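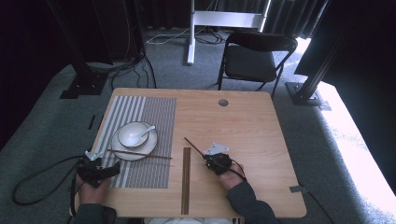 Will the Fivville dining room be ready to serve by March? Most of it will, with the tableware ahead of the plumbing.

**Tableware.** The standard place setting is agreed: striped placemat, saucer, small bowl, porcelain spoon, dark chopsticks. Geum-ok Myung wants the chopsticks across the saucer. Mervin Doucette wants them beside the mat, and has a memo on it.

**Spending.** We have used $500 of the $800 tableware line. The rest is held for replacement bowls, a figure based on Mervin's record with bowls.

**Late.** Bavex still owes us 3 placemats. The sink is with Tanvir Mondal, who has stopped giving dates.

**Next.** A trial lunch on Sunday. Funders eat free and dry their own dishes.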